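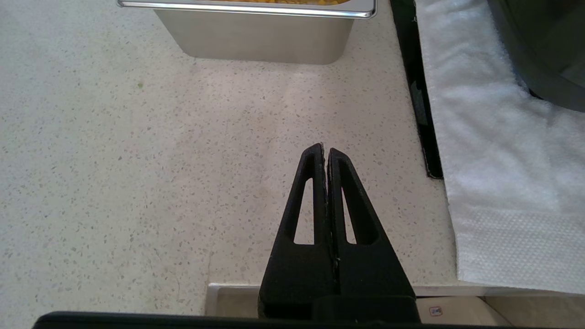

8 Mar 2023

Up before the alarm again. Drove over to the kitchen with the radio off and was first one in. Asmaa had left a note on the door of the walk-in saying the Lanent delivery was short and I should use what we had. What we had was corn, black beans, rice, and more cilantro than anyone needs.

The order was for the Hivham office, burrito bowls, pickup at 11. I got the rice going first and did the beans while it cooked. Then I cut onions until my eyes gave up. Hajar came in and took over the peppers without being asked. She is faster than me and her pieces come out the same size. Mine do not.

We talked about whether to season the corn. Asmaa always adds lime and chili. The order sheet said plain, underlined, so we left it plain. I put a little lime on a spoonful for myself and it was better, but it isn't my lunch.

I have been trying to keep the counter clear while I work and not just at the end. Youssra got after me about it in October, when I had just started, and she was right. I used to have every pan out at once and no place to set down a knife. Now I bring out what I'm using, wipe, and bring out the next thing. It's slower for the first hour and then it isn't. The speckled top doesn't help, though. A crumb looks like part of the pattern until you run your hand over it, and green bits are the only thing that really shows up.
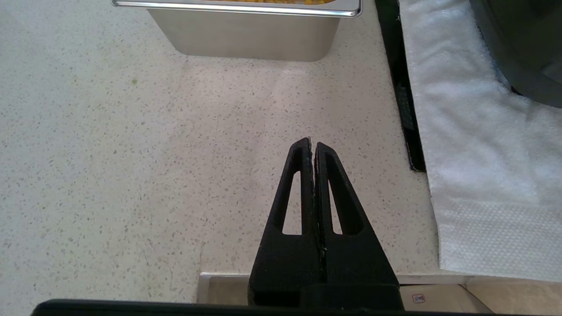
Corn at the back of the counter, one green speck over on the left.

Tarek called while I was portioning the rice. He wanted to know if I could cover his shift at Lahlou's next week. I said I would look at the calendar and then forgot to look. I need to do that tonight before he calls again.

The pickup was late. We had the lids on and the bags lined up by the door at 11, and then stood around. Hajar ate an orange. I wrote labels for the next order and spelled cilantro wrong on five of them, so those went in the trash and I wrote them again. When the driver finally came he took everything in two trips and didn't want the receipt.

After that it was dishes. The bean pot had caught on the bottom and I left it to soak with some baking soda. The steel pans are easy except for the rolled edge, where food gets up underneath and you have to go around with the small brush. I did all of them and then the sinks. Hajar mopped. She told me her landlord is raising the rent and she may move in with her sister for a while. I didn't know what to say to that. I said I could help carry things if she goes.

Home a little after two. Ate cereal standing up. My feet hurt and my hands smell like onion even after the lemon and salt trick. Slept for an hour, then called Mom. She asked if I was eating real food and I told her yes.

Things to remember for tomorrow: paper towels, another small brush, ask Asmaa what is happening with Lanent, look at the calendar for Tarek.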